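# Small Bathroom Cleaning Notes

Working notes for cleaning the bathrooms in the Cedine guest apartments. Started in August by Homa Zamani, now kept up by Urs Marti. Plain text files, one per topic. Print them if you like.

## What's in the folder

| File | Contents |
|---|---|
| `toilet.md` | bowl, seat, lid, base |
| `floor.md` | wood floors and tile floors, kept separate |
| `sink.md` | basin, faucet, mirror |
| `supplies.md` | what to keep in stock and where |
| `changes.md` | who edited what |

The shower notes were moved to their own folder and are not covered here.

## Toilet, short version

The full text is in `toilet.md`. Most people only need this part.

1. Open the window or turn on the fan.
2. Put the lid and the seat up.
3. Squirt cleaner under the rim and leave it for 12 minutes.
4. Brush under the rim first, then the sides, then down into the drain opening.
5. Flush with the brush still in the bowl so it gets rinsed.
6. Wipe the seat, both sides, then the lid, both sides.
7. Wipe the rim and the outside of the bowl last, with a separate cloth.

Don't scrub labels on the underside of a lid. Wipe over them with a damp cloth and move on. Golshifteh Shojaei asked for this after one came off in the upstairs apartment.

Hold the brush near the end of the handle and work it against the inner wall of the bowl. Pressing hard only bends the bristles.

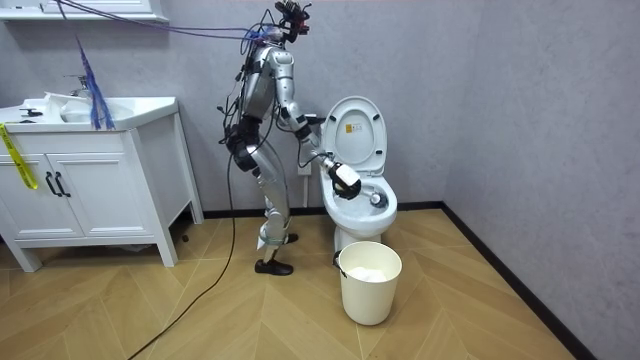

How often should the toilet brush be replaced?

Every six months, or sooner if the bristles are flattened or the head is loose on the handle. Write the month on the new one with a marker.

## Buckets

One bucket per bathroom, 12 liters or smaller. Anything bigger is hard to lift when full and doesn't fit between the toilet and the door in the Predow units. Use it for the floor water and for carrying cloths. The toilet brush does not go in it.

## Floors

Wood floors get a wrung-out mop only. Never pour water on them. The spots to watch are around the toilet base and under the sink - dirt collects there and the mop head doesn't reach, so do those by hand with a cloth. Tile floors can take more water, but check the grout first.

Keep water away from wall outlets and any cords near the floor.

## Known gaps

- Nothing yet on hard water rings. Yasaman Mazandarani has a draft.
- `supplies.md` still lists the old 1000 ml bottles. The new ones are 400 ml.
- Wood floor notes were written for sealed floors. Ask before using them on anything else.

## Edits

Send changes to Urs. Keep the file names as they are - the printed sheets refer to them.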